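# Zonari, el corto de 82 planos: notas sobre el diseño de la criatura

23 de septiembre de 2024

He vuelto a ver *Zonari* con el mando en la mano, parando cada vez que aparece el antagonista. La primera vez me pareció un buen diseño mal iluminado. Tras la segunda creo que la iluminación es correcta y que el problema está en la escala.

Los datos básicos, para quien no la haya visto: mediometraje de animación y efectos digitales, 82 planos con criatura, producido por Sosico, con la composición final a cargo de Khunthong. El monstruo es una masa mineral sin cara fija. Los rasgos se forman cuando habla y se deshacen al terminar la frase. En el guion publicado se le llama «el Anfitrión», aunque en los créditos figura solo como «entidad».

La decisión de no darle cara permanente tiene consecuencias técnicas. Un rostro digital convencional se anima sobre una malla con topología estable: los vértices son siempre los mismos y se mueven de una expresión a otra. Si la cara aparece y desaparece, esa correspondencia se pierde. Sosico lo resolvió con dos sistemas superpuestos: una simulación de partículas para el cuerpo y una malla facial clásica, invisible, que atrae a las partículas durante los diálogos. El límite entre ambos se nota en el plano del pozo, donde la mandíbula llega dos fotogramas antes que el resto. En los demás planos no he sabido encontrarlo.

La escala es otra cosa. Un objeto grande debe moverse despacio, y las partículas que se desprenden de él deben ser pequeñas en relación con el conjunto. El Anfitrión cumple lo primero. Lo segundo, no siempre: en los planos generales cada fragmento equivale, si se toma la torre como referencia, a un autobús, pero cae con la aceleración aparente de una piedra de jardín. El ojo corrige a la baja y la criatura encoge. Gernstead, el videojuego del mismo universo, tenía el mismo defecto y lo disimulaba con niebla. 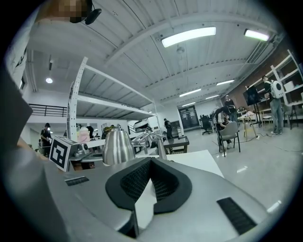 *Un hervidor de acero inoxidable y, a su izquierda, un cubo blanco con un marcador impreso.*

El sonido ayuda más que la imagen. La voz está construida con una sola toma duplicada, una copia bajada de tono y otra sin tratar, ligeramente retrasada. Es un recurso viejo y sigue funcionando. Se entiende todo lo que dice, algo poco habitual en este tipo de personajes, donde la mezcla suele sacrificar las consonantes para ganar graves.

Me interesa menos el enfrentamiento final. La protagonista gana por un tecnicismo del pacto – el Anfitrión no puede cerrar una puerta que no ha abierto él – y la regla se enuncia una única vez, en el minuto 2, con música encima. Quien la pierda verá un desenlace arbitrario. Bastaba con repetirla en la escena del archivo, que dura demasiado y no aporta información nueva.

Del cómic de origen se ha conservado la paleta: ocres, un verde apagado y el blanco para los ojos. Se ha eliminado la corona de púas. En papel definía la silueta y en movimiento habría generado intersecciones constantes con el decorado, así que el cambio me parece razonable. La edición en tapa dura reproduce los bocetos a partir de la página 113, y hay uno en el que la corona se convierte en humo. Habría sido una buena solución intermedia, aunque cara.

El material adicional incluye un desglose del plano 2459 (la numeración es la interna del estudio, con saltos) en el que se ve la malla facial sin partículas. Recomiendo verlo antes que el comentario de audio, que se dedica casi por completo al calendario de producción.

En enero sale la segunda parte, con el mismo equipo de composición. No sé si conservarán el sistema de atracción o pasarán todo a simulación. Si es lo segundo, los diálogos van a ser el punto débil.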